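Steamed Buns at Home: A Few Tips

I love steamed buns, and they're so much easier than people think! Use warm water for the dough (100 degrees is plenty), knead until smooth, then let it rest for 60 minutes.

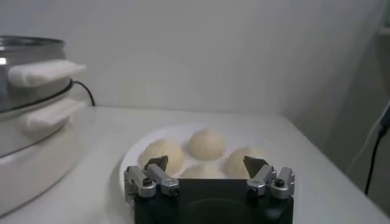 Four on a plate, ready to steam.

Oil the basket lightly or cut little squares of parchment. Leave a good gap on every side, as buns puff up a lot and love to stick together!

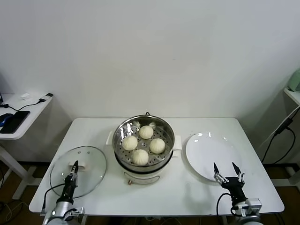 Small ones take 12 minutes, big filled ones more like 21. Don't peek! Turn off the heat and wait a bit before lifting the lid, or the tops may wrinkle.
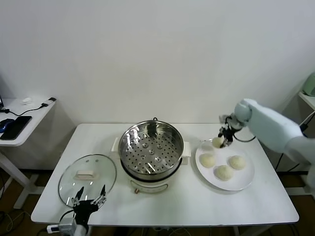
Valentin Surdu

Leftovers freeze beautifully, by the way. Steam them straight from the freezer for 7 minutes and they're soft all over again.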